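6.3 Gripper does not release (fault 547)

Applies to both arms. Fault 547 means the fingers got an open command and did not reach the open position in time. Arm holds where it is. Do not pull the object out by hand while the arm is powered.

1. Press Pause on the pendant. Not E-stop, unless someone is in reach.
2. Check which arm threw the fault. Log shows L or R.
3. Support the object from underneath if it is over anything breakable. Mugs, plates. Power off that arm first.
4. Turn the release screw with the 7 mm key until the fingers move.
5. Look at the wrist cable. If it's pulled tight or rubbing, reroute and re-clip. Most of our 547s in September were this.
6. Power on, home the arm, run open/close 11 times with nothing in the fingers.
7. Still faulting? Stop. Tag the arm, call Skundura.

CAUTION: a paused arm can drop what it's holding when power goes. Keep hands out from under teh wrist.

NOTE: don't clear the fault from the Zasis screen and carry on. It clears, then comes back mid-task, and the other arm keeps moving untill it times out (19 seconds).

Before restarting, check clearance on both sides of the mat. Plate, mug tree, tray and rack all within reach of the arms:

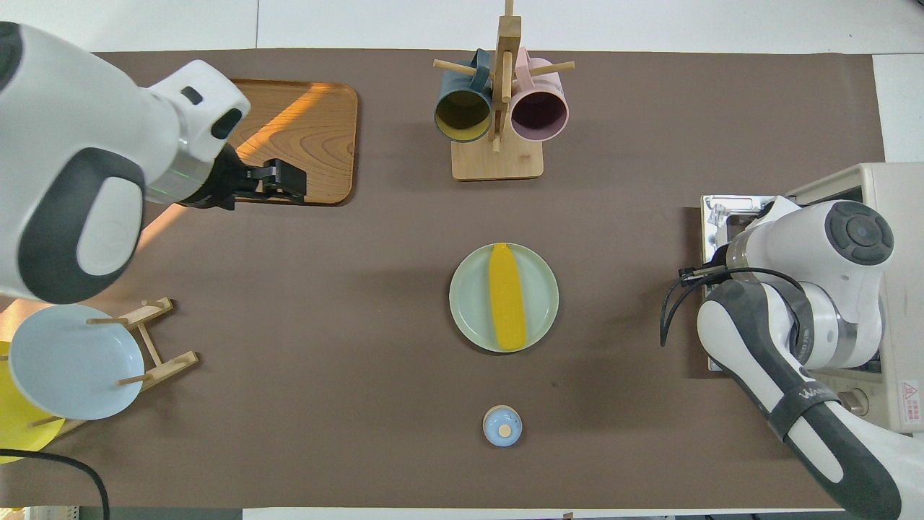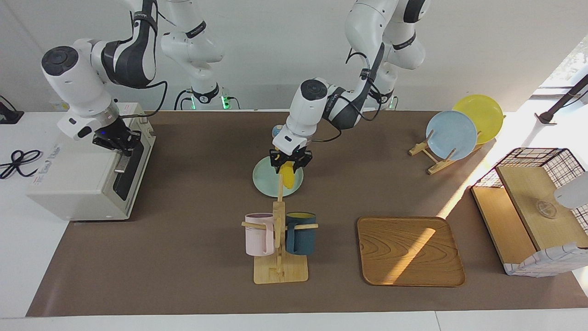 Bergþóra Lauritsen
Cell Maintenance Lead, Rultley

Re-teach the place point if the plate was moved during the fix. See 6.4.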